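Rinura (tabletop robot)

Last updated: November
Reading time: 2 min

Rinura is a two-armed tabletop robot built in the shared workshop at Dunbar by Adi Yeoh and a small group of regulars. It was designed to handle play food and toy kitchenware, and it's one of the most charming projects to come out of the place - a pair of serious-looking arms fussing over a make-believe kitchen!

Background

Yeoh started with a single arm called Makodus, which was bolted to a bench and could pick up one block at a time. It worked, but a single arm can't hold a pot steady and lift its lid. The second arm was added over the winter, and the name changed along with the wiring. The parts list for the finished machine runs to 339 entries, most of them screws, spacers and cable ties.

Construction

The arms stand on opposite sides of a dark table inside an enclosure hung with black fabric. Cords cross high up at the back, and small clamps sit along the far edge of the table. The drape took two tries. The first cloth was a shiny polyester that threw back every lamp in the room, and the builders are still very pleased with the matte one that replaced it.

Each arm has its own controller and its own power supply, so one can be taken down for repair while the other keeps going. The control software, Gileck, was written in the workshop and keeps both arms on one clock. A full setup from a cold start takes almost 20 minutes, most of it spent on calibration.

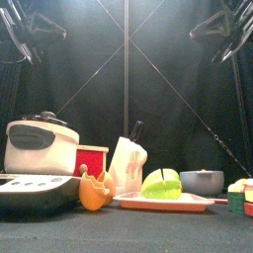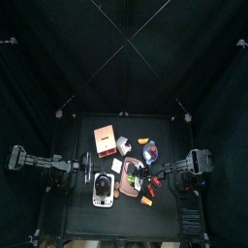

The toy kitchen on the work table, with a lidded pot or cooker at the left and a pink tray among the other pieces.

Can something like this be built without a machine shop?
A drill, a good set of hex keys and a 3D printer will cover most of it. The base plates need to be flat and well fixed, so many home builders order those cut to size and do everything else at the bench.

Tasks

The builders keep a list of 10 standard tasks, which includes lifting a lid, moving a piece of fruit to a tray and handing an object from one arm to the other. The handoff is the crowd favorite and also the hardest. Both grippers have to agree on where the object is, and a small error at the base of an arm grows into a big one at the fingertips.

Toy food suits the work very well. It's light, it comes in all kinds of odd shapes, and a dropped piece rarely breaks - though Yeoh's notes do mention a long evening spent looking for a runaway grape.

Later changes

Softer finger pads were tried after the first open evening and kept for good. A wrist joint with less play is planned for the left arm.

Contact the editors | Copyright Dunbar Workshop Pages | Back to top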